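Delside drop a third single, and a fourth word

31 March 2021

Delside have put out "Ring Ring Ring Ring", the second single from a mini-album that was supposed to be finished in October. Anyone worried that the four-piece might have used the winter to go experimental can relax. There is a chorus, it arrives after 14 seconds, and it is the title.

The song was written by Mali Griffiths and Kgomotso Jacobs, with Hywel Howells producing. Howells has been given a drum machine or has found one, and it starts before anyone sings and carries on for a little while after they have stopped. In between there is a rather lovely middle eight, sung by Griffiths almost on her own, which lasts long enough for you to wish the rest of the band would stay out of the room. They come back in with handclaps.

"It was called 'Ring Ring' for months," Jacobs told us. "Then we sang it and there was space left over."
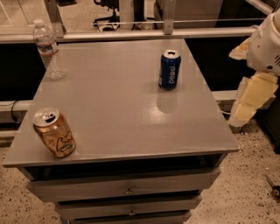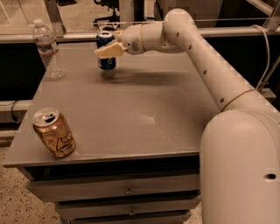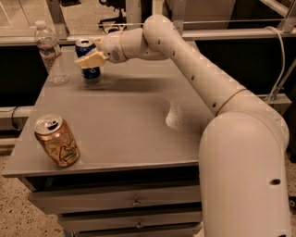
A blue can on a grey tabletop.

The B-side, "Jenkins", is a slower thing about a cat, or possibly a landlord. Doaa Hegazy takes the lead vocal for the first time and sounds as if she has been waiting a while to be asked. It is the better song by a fair distance, so naturally it is only on the seven-inch, of which the label, Nimetti, has pressed 300. The last one sold out before lunch and one copy has since changed hands for the price of a decent coat.

Eirlys Rosser, who plays keyboards and also answers the band's emails, confirms that the mini-album is now called Gotus and has 13 tracks — a generous reading of "mini". She would not say what Gotus means. The fan mailing list, which stands at 3,239 people, has put forward several theories, most of them involving Latin and one involving a bus company.

There are no live dates yet, for the usual reasons, though the band are hoping to play the whole record through online once Howells has sorted out the sound. "Ring Ring Ring Ring" is out now on Nimetti. The radio edit is nine seconds shorter and keeps all four rings.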